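Chapter 7
From Recorded Motion to Commanded Motion

The previous chapters treated the controller as something that receives a target pose and drives the arm to it. Where the target came from was left open. In this chapter the targets come from a person, recorded while moving a pair of hand-held grippers through a task, and the software has to turn that recording into commands an arm can follow.

The conversion has 4 stages. Pose estimates for each gripper are read from the tracker and placed on a common clock with the jaw opening. Gaps and jumps are then found and either filled or rejected. The cleaned path is moved from the tracker's coordinate system into that of the robot base. Finally, the path is checked against joint limits and resampled at the controller's rate. Each stage can fail without raising an error, and most of the chapter is concerned with catching those failures early.

Time alignment comes first. A jaw reading that lags the pose by a few samples produces a recording that looks correct when plotted and misses the object when replayed. Section 7.2 gives a method for estimating the lag from the data alone - no extra hardware is needed - and Exercise 3 applies it to the Gurken set, in which 883 of 900 recordings pass the alignment test. The remaining recordings should be kept, as they are used again in Section 7.4.

Frame conversion is the second source of trouble. A marker plate fixed to a gripper gives the pose of the plate. The planner needs the pose of the point midway between the fingertips. The fixed transform between the two must be measured once per gripper, and a left-hand transform applied to a right-hand stream will give a smooth, plausible and wrong path. 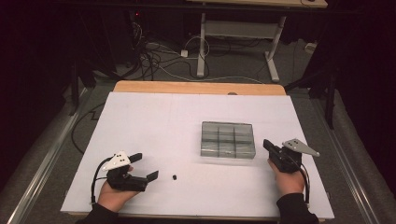
Figure 7.1. Two-handed setup with a small black cube and a nine-compartment organizer. Each gripper carries a white triangular plate with three black dots.

The task used throughout the chapter is to place the cube in a named compartment. It is short, and success is easy to score, but the compartment walls leave little room for error in the final position. Readers should have the Vastura toolkit from Chapter 4 installed before going on.

Reader comments

Doina Dimitrov: The sign of the lag in 7.2 is opposite to the one in the toolkit. Took me an evening to find.

trurthorpe: Same problem. Negating the offset before resampling fixes it.

Nedeljković: Does the left/right transform check work if only one gripper moves?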